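Wundberg Household Cooking Terms: Data Card

Summary
This collection holds 3697 short written entries on everyday cooking words as used in homes in Skerkcombe and Jallach. Each entry gives one word or phrase, its meaning, the town where it was recorded, and a sample sentence. It is intended for dictionary work, classroom use, and the study of regional speech.

Contents
terms.csv: one row per entry
sources.csv: one row per questionnaire, 233 in total
notes.txt: spelling rules and known problems

Collection
Questionnaires were mailed to households in November. Respondents were asked to name kitchen tools, steps in cooking, and the faults of a finished dish. Replies were typed as written and then matched to a standard headword. Where two spellings occurred equally often, both were kept.

Known limits
Jallach is underrepresented, with 70 questionnaires. Words for baking are few. The field "age_group" is blank in 105 rows of sources.csv and should not be read as zero. Entries marked "S" come from the earlier Sepúlveda list and follow its spelling.

Terms for pans and covers
The words "lid," "cover," and "top" are recorded as separate headwords, as are "pot" and "saucepan."

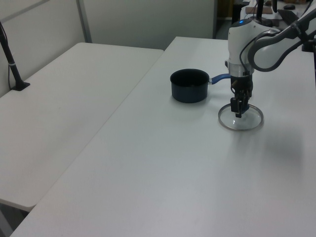
Skerkcombe, Thu 16 March

Version 2 replaces all earlier files. The headwords "simmer" and "slow boil" have been separated, and duplicate rows have been removed. Users who cite the collection should give the version number. Corrections may be submitted through the issue tracker, with the entry number in the title.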